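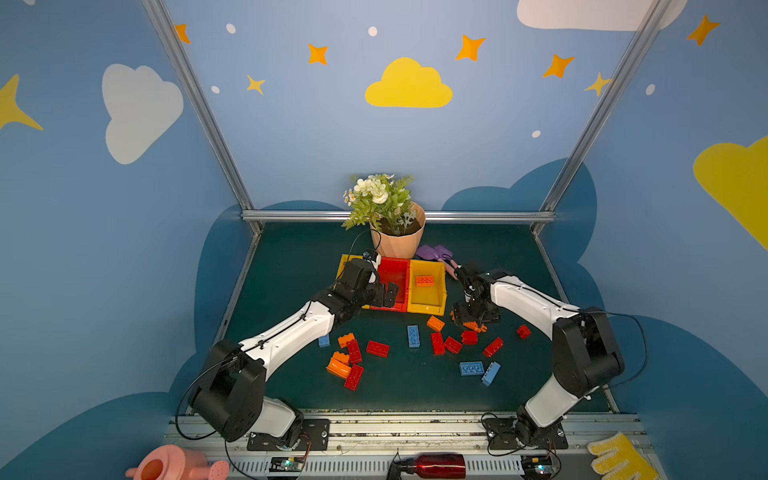
Bimero will open a toy brick sorting room at its Illetti store on 21/01/2019. The room is for children who like to put bricks away by colour as much as build with them. Red and yellow bins stand side by side at the back of the table, in front of a potted plant with white flowers. Over 72 families joined the trial in July. 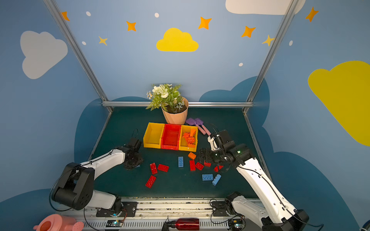 Sessions run for 67 minutes and cost $5 per child. Bookings are through the store. Media enquiries: Ctibor Jelínek, Bimero.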